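Plimbridge Repair and Making Club
Minutes of the members' meeting held on 2021-10-13 in the upstairs room

Present: Candela Sepúlveda (chair), Nouhaila Morsy, Telmo Benítez, Milagros Urquijo, Bonifacio Vallejo (minutes), and a good turnout of members, several of whom had to fetch chairs from the kitchen.

1. Welcome and last minutes
Candela thanked everyone for coming out in such horrid rain and reminded us that the back door sticks and wants a proper shove. The minutes of the last meeting were agreed once "soldering iron" had been put right in item 4, where your minute-taker had written "ironing".

2. Matters arising
The sharpening stones have been found (they were in the tea cupboard). Telmo has still not heard from the landlord about the second radiator and will ring again.

3. Can machines do our chores yet?
This was the main business of the evening and it ran on a good deal longer than planned, though I don't think anyone minded. It came out of Milagros's question in March, when she asked whether the club ought to be putting money by for some kind of automatic help with the sorting and tidying, which as we all know takes up the last part of every session.

Nouhaila had very kindly done the reading. She explained that machines have been good for years at one job in one place with the same part arriving the same way up, and that the trouble starts when things are small, mixed or see-through, or when somebody has moved the box. Putting screws away is a fair test, she felt, being dull for us and surprisingly hard for a machine. A drawer has to be pulled far enough but not right out, the bits have to go in without bouncing, and then it has to be shut again without the whole cabinet sliding backwards. She pointed out that we do this while chatting and hardly notice. Much of the present effort goes into having people do such jobs with gripper fingers in place of their own, so that there is something for the machines to learn from.
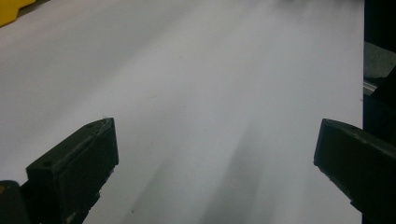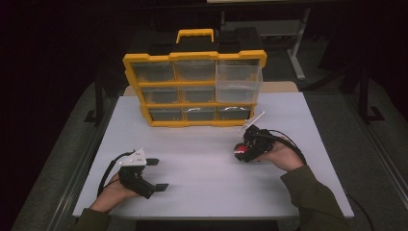

The work table, and the drawer cabinet with the yellow handle.

Telmo said he had tried picking up washers with kitchen tongs at home to see what it was like, and had given up and used his hands! He thought a flat finger would do well enough with a drawer pull and badly with anything lying flat on a table. Milagros wondered whether clear drawers might be harder for a camera than coloured ones. Nouhaila thought it quite likely but did not want to swear to it.

Candela read out the quotation from Priltora for a small bench arm, which came to £1,750 before delivery and with no gripper included. There was some laughter, and then a more serious talk about what the club has in hand, namely £602, of which £100 is promised for the new extension leads. Bonifacio mentioned that Drenico will hire out an arm by the day, but that it would need one of us to stand over it the whole time, and at that point one might as well put the screws away oneself.

A member at the back asked about the home. She has a Moya floor cleaner and is very fond of it, but it cannot cope with the fringe on her rug and she has to tuck the ends under before she goes out. It was generally felt that this summed up where matters stand for most of us, and that folding, sorting and washing up by machine are still some way off for an ordinary household.

Agreed: not to buy or hire anything this year. Nouhaila to keep an eye on things and report again in March. Proposed by Telmo, seconded by Milagros, 21 in favour and none against.

4. Labelling the small parts
Following on from the above, Milagros offered to label the club's own screw drawers, which have never been done properly. She would like old jars and lids as well, if anyone has them spare.

5. Any other business
Would whoever borrowed the long clamps please bring them back. Candela has a box of plums from her sister's tree and asked people to take some home.

The meeting closed a little after nine. Next meeting upstairs as usual, Telmo to bring the biscuits.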